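트라크포트(Trakport) 핸드그립 교시 유닛
제조: 지노라(Zinora) / 분류: 작업 자동화, 포장 및 소형 집품

제품 개요
트라크포트는 작업자가 손에 들고 쓰는 그리퍼형 교시 장치입니다. 평소 하던 집기와 옮기기 동작을 유닛을 쥔 채로 수행하면 그 기록이 자동화 셀의 동작 데이터로 넘어갑니다. 티칭 펜던트로 좌표를 하나씩 찍던 과정이 줄어들고, 프로그램 경험이 없는 현장 인원도 교시 작업을 맡을 수 있습니다.

적용 대상
스프레이 용기, 병, 소형 상자처럼 한 손으로 집을 수 있는 물품에 맞춰져 있습니다. 유리 용기와 날이 있는 공구는 지원하지 않습니다. 봉투류는 별매 플리타치(Plitach) 핑거를 장착해야 합니다.

기본 구성
그리퍼 본체 1대
신호 케이블 1조
기록용 소프트웨어 3석 라이선스
벽면 부착용 작업 순서표

작업 모습 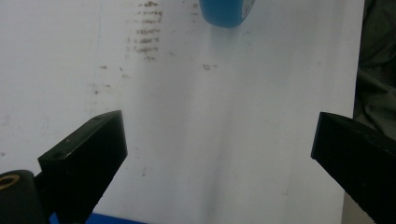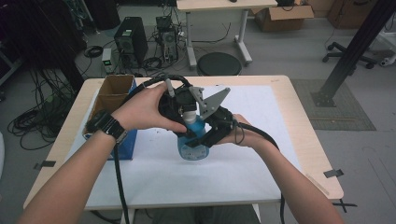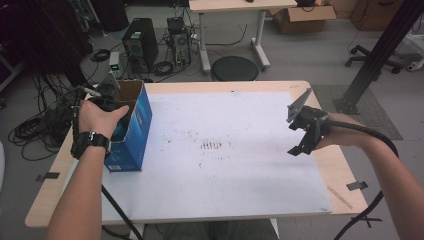
현장에서 달라지는 점
타무라(Tamura) 물류센터 소분 라인은 10월부터 본 제품을 쓰고 있습니다. 품목 하나를 새로 등록하는 데 걸리던 시간이 약 72분에서 33분으로 줄었습니다. 외부 엔지니어 방문을 기다리지 않고 해당 라인 근무자가 직접 등록합니다.

없어진 일도 있고 생긴 일도 있습니다. 반복 집품은 야간 시간대부터 셀로 넘어갔고, 낮 근무자는 교시와 불량 기록 확인을 나누어 맡습니다. 교시는 팔을 든 채로 하는 작업이어서 처음 며칠은 손목과 어깨가 피로하다는 의견이 있었습니다. 타무라에서는 한 사람이 연속으로 교시하는 시간을 정해 두고 교대하며, 교시 시간은 일반 작업 시간과 같게 처리합니다. 도입 전에 근무조 편성과 담당 업무를 라인 근무자와 먼저 협의하시기 바랍니다.

설치 조건
허리 높이의 평평한 작업대가 필요합니다. 상판에는 무광 흰색 시트를 깔고 가장자리를 고정하십시오. 시트가 밀리면 기록을 다시 해야 합니다. 케이블은 작업자가 서는 쪽 바닥을 가로지르지 않게 정리합니다. 시트 얼룩은 기록에 큰 영향을 주지 않지만, 물품과 색이 비슷한 얼룩이 넓게 생기면 교체하십시오.

주요 사양
본체 무게: 390g (케이블 제외)
연결 방식: 유선
핑거: 교체형
사용 환경: 실내 전용

관리
핑거 고정 나사는 근무조가 바뀔 때마다 풀림을 확인합니다. 본체는 마른 천으로 닦고, 용제는 쓰지 않습니다. 케이블 피복이 벗겨졌다면 사용을 멈추고 교체품을 신청하십시오.

주문 및 문의
견적은 주문서에 취급 품목과 라인 수를 적어 보내 주시면 됩니다. 플리타치 핑거는 본체와 따로 출고됩니다. 대여 장비는 재고가 있을 때만 신청할 수 있습니다.

페이지 수정일: 2019년 1월 20일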